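Chapter 4
Getting to Know the Inside of a Desktop Computer

Sooner or later, everyone who owns a desktop computer wonders what is going on in there. Maybe the fan has started to growl, or maybe a cousin has handed you an old tower with a shrug and the words "it used to work." When I taught my first repair class at the Netley adult school, I had a student named Lino Mazza who had used the same computer for years and had never once seen the inside of it. He told me he had always pictured something like the back of a television, all glass and danger, and he was a little let down (and then, I think, very pleased!) to find that most of it was held together by ordinary screws and plastic clips.

This chapter is a slow and friendly tour. We won't replace anything yet, and we won't fix anything either; Chapter 5 has plenty of both. For now I want you to be able to take the side off a tower, look in, and put a name to the things you find, the way you might learn the streets of a new town before you try driving across it in the rain.

Before You Open the Case

Shut the computer down, switch off the power supply if it has a switch on the back, and pull the plug out of the wall. Unplug the monitor, the keyboard, and whatever else has collected back there over the years. Then find yourself a wide, steady table with good light. Kitchen tables do fine once the breakfast things are gone, though you will want a small dish for the screws, and I would keep the coffee somewhere else altogether.

Lay the tower down on its side, with the removable panel facing up. Students often want to work with the case standing, and I understand why, but screws fall, and a screw that drops into a standing case has a long way to go. Touch bare metal on the chassis before you reach in, and touch it again whenever you have walked away and come back.

The Big Pieces First

Start with the power supply, the boxy metal unit that usually sits in one corner and has a label full of small print. Leave it closed, always. From there, look for the motherboard, the large flat board that nearly everything else plugs into. The processor sits in a socket on the board, and in a working machine you normally won't see it, hidden as it is beneath a heatsink. If the heatsink has been taken off, you will find a flat silver square that looks far too plain for the amount of work it does.

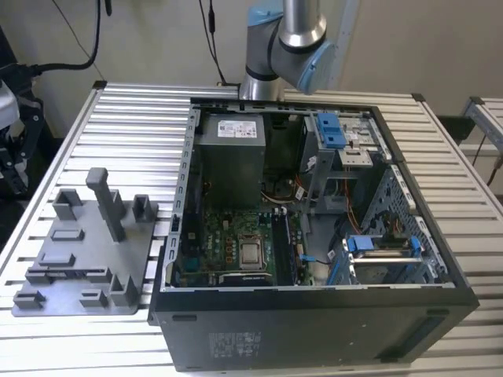
Memory goes in long, narrow slots near the processor, and expansion cards stand up in slots of their own, each one meeting the board along its edge. Drives live in cages or bays, and many makers color the clips and latches you are meant to handle. My colleague Bhavana Rodrigues tells her beginners to look for the color first and reach for the screwdriver second, and it has saved us a good many bent trays.

As for the wires, please don't let them put you off. Follow one at a time from end to end with your eyes, and write down where it goes before you unplug anything.

Warm-Up for Section 4.1

Find a partner and an unplugged tower. Take turns pointing to a part while the other person names it, and keep a list of the 2 parts that gave you the most trouble. Bring that list with you to the next section.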